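Small Structures, Session 6: One stick, standing up
Notes to go with the evening class at Previra

I promised to type up what I said last time and I've added the bits I forgot while I was talking (there were quite a few, sorry). If you missed the session you can follow it all at home. You need a thin wooden stick, something flat and pale to work on, a small set square and a bit of patience.

Why a stick on its own?

So far we've been joining things to other things, and a join hides a lot. A leaning post in a finished model gets pulled straight by its neighbours, or you nudge the roof until it looks right and call it done. With a single stick there's nowhere to hide. It's either upright or it's leaning, and your eye will tell you which before any tool does. I still find this oddly exciting! I once spent a whole afternoon standing sticks up on my kitchen table when I should have been marking your sketchbooks.

Choosing your stick

Go through the box and take your time over it. Roll each stick along the table with a flat palm. A straight one goes smoothly, and a bent one sort of hops along and you'll feel it in your hand. Then hold it up at eye level and look down its length, turning it slowly. Slight curves show up much better like this than they do from the side.

Look at the grain too. You want it running the whole way along, more or less parallel to the edges. If it wanders off to one side the stick is likely to snap there later on, usually while you're trimming it, and always when you're pleased with it.

I buy mine from Woton in mixed bundles, and yes, a fair number in every bundle are bananas. Keep those. They make lovely branches and broken fence rails, and we'll be using them up in the garden session.

Cutting the foot

Most leaning comes from the foot. If the bottom end isn't square, the stick is sitting on a corner and you can fuss with the top all evening without getting anywhere.

Mark your line all the way round, so the end of the pencil line meets its own beginning. If it misses, the square slipped, so rub it out and go again. Roll the stick under the blade with light pressure to score it first, then cut through. People with strong hands (you know who you are) tend to push straight down and crush the fibres on the far side.

Tidy the end on fine sandpaper laid flat on the table. Hold the stick low down, near the paper, and make small circles. Please don't rub it back and forth, as it rocks at each end of the stroke and you get a rounded foot, which is worse than a slanted one. Have a look every few turns and stop early.

For the class piece we're cutting to some 19 centimetres. Taller than that and a thin stick begins to feel whippy, and much shorter makes it too easy to cheat.

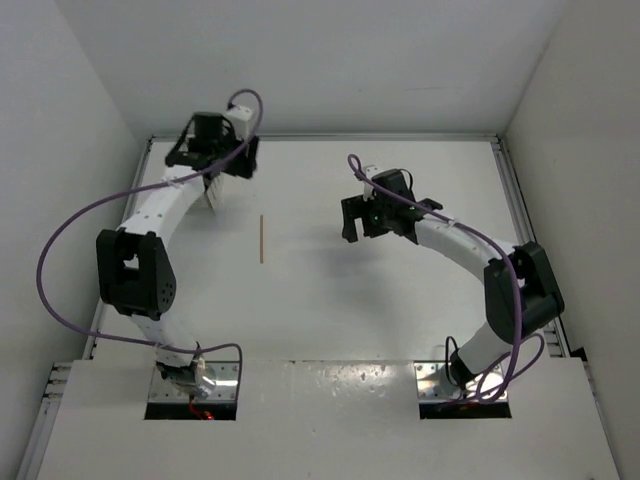

Checking it's upright

You have to check from 2 directions, and they need to be at right angles to each other. I can't say this often enough. A stick can look perfect from where you're sitting and be tipping straight towards you, and you won't see it, as a lean towards the eye hardly shows at all. Get up, walk round to the side of the table and crouch down until your eye is level with the middle of the stick.

Plain surroundings help enormously. A pale wall or a sheet of card stood up behind it gives you clean edges to judge by. If there's a bookcase in the background your eye starts comparing the stick with the spines of the books, and then you're straightening it to match a wonky paperback.

Use the set square last. Slide it up gently until it nearly touches and look at the sliver of light between the wood and the square. Even all the way up is what you want. Wider at the top or the bottom tells you which way to go. Don't push the square against the stick, or you'll be moving the very thing you're trying to measure.

Fixing it

A tiny dab of glue on the foot is plenty. Dip, wipe most of it off, then set the stick down and leave your fingers on it while you count slowly in your head. The temptation is to let go, see it drift, grab it and overcorrect, and round we go. Small touches, near the top, with the pad of a finger.

Chaiwat Inthanon asked whether it's cheating to drill a shallow hole and sit the stick in that. Not a bit of it, and for anything that's going to be carried about I'd do just that. But the hole has to be upright as well, so you've only moved the problem down a level. Try the plain glued foot first and do the hole as your second go.

If you'd like something to lean on, Marites Evangelista made a clever little corner out of card offcuts, taped so that it hugs the stick on 2 sides while the glue goes off. Do ask her to show you. Line the inside of yours with baking paper or you'll end up with a stick and a corner in permanent friendship.

For next time

Stand your stick, leave it overnight, then look again in the morning before you've had your tea. Draw it from the front and from the side, very simply, and note any lean you find and which way it goes. I don't mind at all if it's off. I'd much sooner see an honest wobbly one with a note next to it than a perfect one you can't explain.

Bring the drawings, your set square and any offcuts longer than your thumb. We'll be putting a crosspiece on top, so have a think about how you'd mark the middle of it without a ruler. The Phuthong glue is back in the cupboard by the sink, and do please wipe the nozzle before the cap goes on!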